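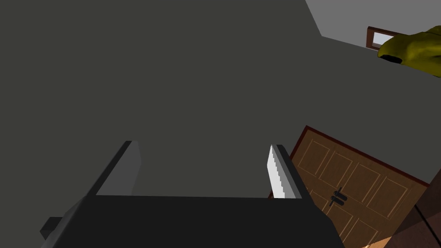 ## Notska parallel gripper model and wrist-view package for simulated cells

Reviewed on one workstation over 5 weeks, with the simulated arm set up for door and handle tasks. Versions were current as of June.

The Notska package contains a two-finger gripper model, a wrist camera mount with preset angles, collision shapes for the body and both fingers, and a calibration script. It replaces the stock gripper in a Tallavis cell file. I bought it to replace a model that Marthinus Baloyi built for us, which worked but had to be re-tuned after every update to the physics engine.

### Setup

Installation is a folder copy and one edit to the cell file. The mount transform is entered as a position and three angles. The manual lists the angles in a different order from the one the loader expects, so the first view came up rolled. Swapping the last two values corrected it. Tiina Turunen hit the same problem on her install and sent me the fix before support replied.

With the rear mount preset, the flat top of the gripper body fills most of the lower edge of the view and both fingers stay visible when open. That is enough to see the gap during approach. It also blocks part of whatever is low and close, and on panel doors it can cover the near leaf when the wrist is tilted. The side preset has less blockage but loses one finger when the jaws close.

### Finger geometry

The fingers are plain slabs. The pad strip on the right finger renders pale against the dark gray, with a stepped edge. The steps are in the visual mesh only. The collision shape is a flat box, and contact is computed on that box. Anyone who expects the teeth to catch on a handle bar will be disappointed. Friction has to come from the material settings, and the supplied default is too low for metal bars. I raised it until a closed grip held through a full pull, then saved it as a separate material.

### Calibration

The script opens and closes the fingers 200 times and writes out the offset between the commanded and reached gap. The first pass showed a steady error on closing, traced to a joint limit set slightly short in the model file. After I edited the limit, the error was gone. Sebastian Mocanu repeated the pass on his machine with the same result.

Run the script with no objects near the wrist. It does not check for contact before it starts, and a finger resting on a door frame will give a bad offset with no warning.

### Upkeep

- Rerun calibration after any change to step size.
- Keep a copy of the edited joint limits. The updater overwrites the model file.
- Clear the contact cache between long runs. On my machine, step time began to climb after 2000 episodes and returned to normal after clearing.
- Check the mount transform after loading an older scene. Two of mine reverted to the stock values.

### Support

The first answer took three days and repeated the manual. The second came from Brândușa Barbu, who confirmed the angle order and sent a corrected page. The joint limit remains open.

### Verdict

Good collision shapes, a useful calibration script, weak documentation. The camera mount is the best part and could be sold separately. For cells that depend on fine pad contact, the flat collision box is a real limit and I would look elsewhere. For doors, drawers and boxes it does the job after an afternoon of corrections. I have kept it in the main cell file and moved the old model to the archive.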